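Drerura Sage Tablecloth, Large: Review After a Season of Folding

I bought the Drerura cloth in sage green to cover a big table that gets used for folding clothes. The old cover was a vinyl one from Tarnico. It wiped clean easily, but shirts slid around on it and it stuck to my forearms in warm weather. I wanted fabric, a plain color, and enough size to hang over the front edge.

The cloth comes folded in a flat paper sleeve. There are no clips or weights in the package. I washed it once before using it, on a Sunday, and it was on the table by that evening. 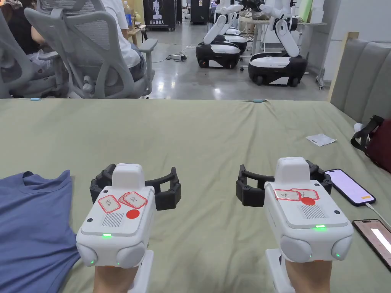
The Drerura cloth in sage green, with a blue T-shirt waiting on the left.

Color first. The sage is softer than it looked on the seller's page, which I like. Blue, gray and white clothes all show up clearly against it, so I don't lose a sock or a slip of paper on it. Very pale lint shows too, and I go over the cloth with a lint roller at the end of the day.

Grip is the main reason to buy it. A T-shirt laid out on this cloth stays put while you pull the hem straight. On the vinyl, the whole shirt would follow my hands. Smoothing a sleeve takes one pass now, and I can leave a half-folded shirt to answer the phone and come back to it in the same spot.

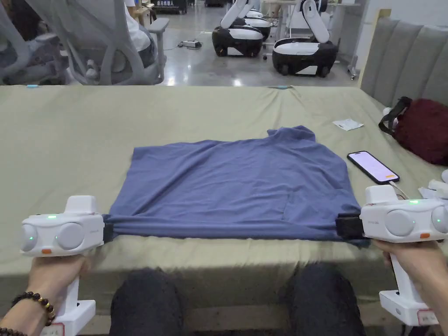 The overhang is generous. It drops over the front edge in loose folds and comes down over your knees if you sit close. I got used to that in a day or two, but a person who shifts around a lot in the chair will tug the cloth forward. I have to pull mine back a few times a week. Two clips from the hardware drawer help, though it still creeps a little.

It creases. After washing, the fold lines stay visible unless you iron them, and ironing a piece this size is a chore. The creases don't get in the way of folding. I iron it when company is coming and otherwise leave it alone.

I have washed it at 90 degrees Fahrenheit every time, as the tag says. My tape measure gave 91 inches on the long side when it was new and the same in November. The hem stitching is even and nothing has come loose. I also looked at the Tellar cloth and the Rätsep linen. The Tellar was cheaper but only came in patterns, and the Rätsep was far more than I wanted to spend on something for a work table. I paid 38 dollars for the Drerura.

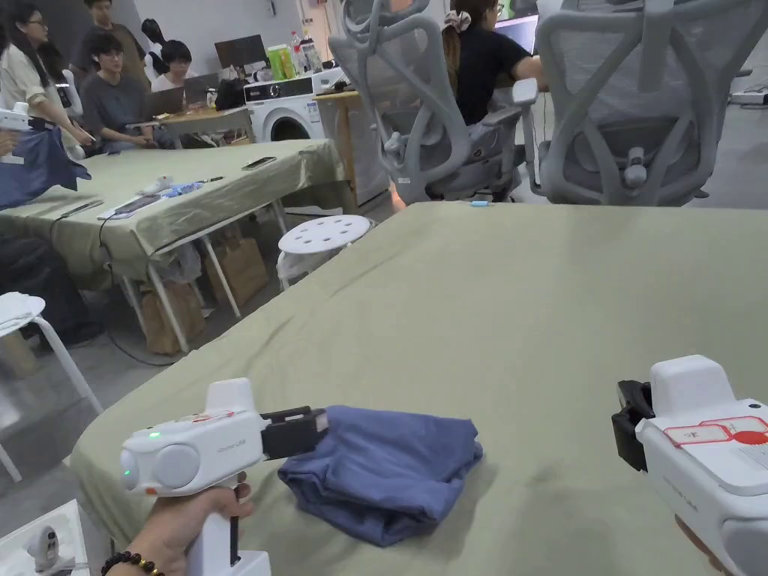

Who It Suits

Anyone who folds a lot of laundry on a hard table and is tired of chasing it. It also works if you keep a phone and charger on the table, as they don't skate off when you move a shirt. For meals I would pick something that wipes clean.

Rating: four out of five. I took one off for the creasing.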